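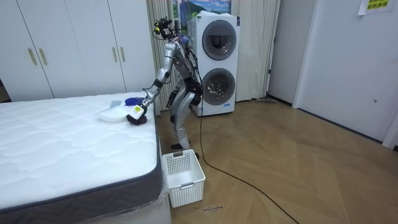

Rusau quilted mattress, white top with dark gray border, plastic still around the lower corner.

Rusau Quilted Mattress, Twin
Sold by Arrieta
$134

Mattress pages usually promise a new spine by the weekend. We sell this one and we have slept on it, and we don't think it will change anybody's life. It is a plain, fairly firm foam mattress at a low price, and for a spare room or a first apartment we think the price is fair.

What it is
The top is white fabric with a wavy quilted stitch. A dark gray band runs along the side. Rusau's own literature calls the quilting a "comfort zone system." We looked for the zones and couldn't find them. The stitching holds the cover to a thin layer of padding, and it feels soft enough under a sheet.

The gray border is the part we like best. White sides scuff the first time you drag a mattress down a hallway, and the gray hides a good deal of that. The top is still white and still shows everything, so plan on a protector. We carry one by Fledent that fits, and so will almost any other twin protector you already own. Please don't buy ours just because it has its own link on the checkout page.

How it feels
Firm at first. Rusau says it softens after a few weeks, and ours did soften a little, mostly in the middle. Side sleepers on our staff were split on it. If you weigh very little you may find it hard, and if you like to sink into a bed you should look at something thicker and expect to pay more.

The edge is weak. You can sit there to put your socks on, but you'll feel it give. The listing we were sent says "reinforced perimeter" and we have left that out of the specs.

Setting it up
It ships in clear plastic. Cut the plastic along the side with blunt scissors, well away from the stitching, and pull it out from under the corners last. Those are the places it catches, and it helps to have the mattress already on its frame. Give it a day in a room with the window open. The smell is mild compared with other foam beds we've sold — but "odor free," as the box puts it, is a stretch.

It will lie flat on a wood floor if you have no frame yet. Stand it up against a wall now and then so the underside can air out.

Cleaning
The cover does not come off. We keep getting asked, so once more: there is no zipper. Sheets and protector go in the laundry basket, the mattress stays where it is. Dab spills with a damp cloth and a bit of dish soap, then let it dry all the way before you make the bed.

Returns and warranty
You get 103 nights to send it back. Return shipping is on you, and for something this size that can eat a fair bit of your refund, so do the math first. The warranty is 2 years and covers split seams and deep sagging. It doesn't cover stains or a mattress that was simply not for you.

Compared with the Zikari
The Zikari twin is $124 and the foam feels much the same to us. Its cover is thinner and has no quilting. We'd spend the extra ten dollars, though not with any great passion.

Comments (4)

marlow_b
Bought for the guest room. Firm is right. My sister liked it, my brother-in-law slept on the couch.

quiltedskeptic
Would have liked the edge warning before I bought mine from another store. It slopes if you sit in the same spot.

tess in 4C
Does the gray band fade? Mine gets sun all afternoon.

Arrieta store reply
Ours hasn't, but it sits in a back room with one small window, so don't go by us.

Get our emails when prices drop. You can unsubscribe at any time. This site uses cookies to remember your cart. Accept | Manage settings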